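3.2 Touring practice and the small-venue economy

The musicians interviewed for this study described their working year in terms of runs: short groups of dates, commonly three to six nights, with a return home between them. The pattern differs from the long continuous tour described in earlier literature on popular music labour, which assumed a record company advance and a hired crew. Of the 50 respondents, most drove themselves, carried their own equipment and sold their own merchandise at the end of the evening. Advance payment was rare. Where a guarantee existed, it was usually set against ticket income, and the artist learned the final figure only at the close of the night.

Venue managers gave a matching account from the other side. At Umenden, where the main room has a licensed capacity of 314, the booking manager explained that a midweek show by a touring act without a local following seldom covered its staffing costs from the door alone. Such evenings were kept on the calendar because they sustained the venue's standing with agents, who would otherwise send their better-known artists elsewhere. The Trurkero, a smaller room in the same region, had moved almost entirely to shared bills, with two local acts supporting each visiting one. Respondents were divided on this arrangement. Local performers valued the exposure; visiting performers noted that the fee was now split more widely and that changeovers left less time for a sound check.

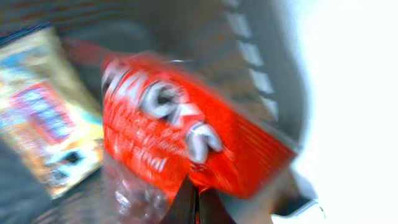

Figure 3. Packaged snack, wrapper in motion.

Hospitality was the term of the contract on which practice varied most. Standard agreements used by the venues in the sample promise a hot meal or a cash equivalent, yet respondents reported that the clause was often met in part or set aside on the night. Fatemeh Pakzad, who has toured as a solo singer and as a member of the trio Hosseinzadeh, kept a diary of every payment and provision across her dates in May. Her entries record a full meal on fewer than half of the evenings. On the others, dinner was whatever could be bought on the road, and packaged food of the kind in Figure 3, with its glossy red wrapper and large white lettering, recurs throughout the diary as a substitute. She did not regard any single instance as serious. Her objection was to the accumulation: a run of six nights without a proper meal affected her voice, and she had no practical means of enforcing the clause after the event.

The value of these unmet provisions is seldom recorded in artists' accounts, and it is therefore missing from most estimates of touring income. The same applies to parking charges, late check-in fees and the hours spent at the wheel. When respondents were asked to include such items, several revised their view of which dates had been worthwhile. A festival appearance at Ramden, remembered by one band as its best-paid engagement of the season, was found to have produced a small loss once two nights' accommodation had been deducted — a result the band had not suspected until the interview.

These findings bear on the design of public support schemes. Existing grants tend to reimburse travel and accommodation against receipts, and they assume that the remaining costs are met by the host. Section 3.3 considers how far that assumption holds for artists working without an agent, who negotiate their own terms and frequently do so by telephone, with no written agreement in place before arrival.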